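Hutgate Community Help > Footwear & Foot Care

Insoles keep sliding forward in wide work shoes

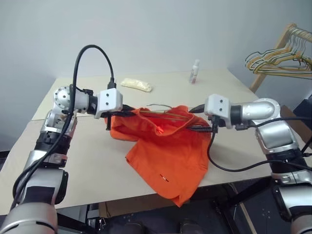 Do I take the factory insole out before putting in an orthotic one?
Take the factory one out first if it lifts freely. Two stacked insoles raise your heel too high in the shoe and the top one slides.

Posted 2023-12-13 by heelspur_in_hutgate

OK so that bit at the top of the page I already read and did. Factory insoles are out. Still having the problem.

Shoes are the Menon wide lace-ups, size 11 extra wide. Insoles are Sunus full length, firm arch, also size 11. On my feet all day on concrete, plantar fasciitis in the left foot, right one is fine so far. By lunch the left insole has crept forward and is bunching up under my toes, and the arch bump ends up under the ball of my foot. Hurts worse than no insole at all. The right one moves too but not as much.

Tried so far: double sided tape (lasted a morning), lacing tighter (top of my foot went numb), thicker socks. Thicker socks maybe helped a little? Hard to tell.

Paid 68 dollars for the insoles and dont want to toss them. Is it the size, the shoe, or me? Also would gluing them down wreck the shoe. Thanks in advance, typing this on break.

3 replies

lastandwelt
Size is my guess. Extra wide shoe, regular width insole. The number on the package only tells you the length. Put the insole in the shoe and push it side to side with your fingers. If it moves you have a gap and there's your problem. It walks forward a little every step.

Sunus does make a wide version, or they did when I bought mine in October. Package looks almost the same, check for the W after the size. If yours doesnt have the W see if the store will swap it. A lot of places will even if it's been worn, ask before you assume.

If you're stuck with what you have:

Use the factory insole as a pattern. Lay it on top of the Sunus, heels lined up, and compare the toe end. If the Sunus is longer, trim it. An insole that is too long gets pushed up at the toe and then it never sits flat again. Trim a little, try it, trim more. You can't put it back.

Hook and loop strips, the sticky kind, work better than tape. One across the heel, one under the arch. Rough side on the shoe, soft side on the insole. Wipe the inside of the shoe with rubbing alcohol first and let it dry all the way or the adhesive lets go by the next day. Leave the shoes overnight before wearing.

Lacing: don't crank the whole thing down. Use the top pair of eyelets for a heel lock. Run each lace straight up into the top hole on its own side so you get a little loop, then cross the laces through the opposite loops, pull down and back, tie. Holds the heel without squashing the top of the foot. The numbness is from the middle rows being too tight so leave those looser.

About glue. Don't use super glue, it dries hard and cracks and you'll feel every bit of it. Rubber cement is OK and peels up later. I wouldnt glue anything til you know the arch is in the right spot though.

And the left moving more than the right is pretty normal, most people have one foot a bit smaller. If your left heel lifts when you walk, that's what is pushing the insole.

bunionbetty
I just gave up and bought Skultusard clogs, no laces, footbed is built in so there's nothing to slide. 106 dollars, kind of ugly, dont care. They run big. Go down a half size

toomanyinsoles
Agree with the width thing, but one more to check. How old are the shoes? If the lining in the heel is worn slick nothing sticks to it, not tape, not hook and loop. Run your thumb around in there. Mine were shiny like plastic. I put in suede heel grips, the stick-on ones, and that fixed most of it. Put them in BEFORE the insole, and don't let them stick out over the top edge or you'll get a blister.

Also if the arch bump is hitting the wrong place even first thing in the morning, before it has slid, then it's the wrong arch for your foot and no strip is going to fix that. Stand on it outside the shoe, barefoot. The high part should be just in front of your heel, not halfway up to your toes.

And if the pain is getting worse go see a podiatrist. I waited way too long and ended up with custom ones at 297 after insurance. They don't slide but still, ouch

heelspur_in_hutgate
No W on the package. Pushed it side to side and yep theres a gap, you can see the lining. Going to ask the store about a swap and get the strips if they say no. Heel lining feels fine I think. Will try the heel lock tomorow before shift.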